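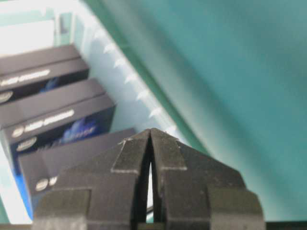
4.3 Recording pick examples from a bin

This section explains how to record examples with the wrist camera for the Grellar training station. Please finish the camera check in section 4.2 before you start.

1. Put the white bin on the green surface. Both fingers of the gripper must be visible in the live view of the Mideo recorder, together with a part of the bin.

2. Place the boxes in the bin. For the first set, use dark boxes of the same type and lay them in a diagonal row, each one a little offset from the next. It is allowed that the gripper hides a part of the nearest box.

3. Move the arm to the start position and close the fingers. A thin gap between the fingers is normal.

4. Press Record and wait 2 seconds. The learning system needs these still frames to find the start of the example.

5. Guide the arm to one box, grasp it, lift it and put it down outside the bin. Move with steady speed – do not stop above the box to think.

6. Press Stop. Choose Keep or Discard. An example with a dropped box must be marked as Failed and kept.

7. Change the arrangement of the boxes after every 15 examples.

Note: The text on the boxes can look blurry in the wrist view. Do not change the focus for this. The Trenonen model uses the shape and the edges of the box, and the focus must stay the same for the complete set.

Note: Small scuffs and pale specks on the gripper do not disturb the training. Clean the lens only, with a dry cloth.

CAUTION: Keep your hands out of the bin while the Record lamp is on. The arm can still move for 4 seconds after you press Stop.

8. When the set is complete, select Export – Mohamedi format. A set with more than 657 examples is divided into two files.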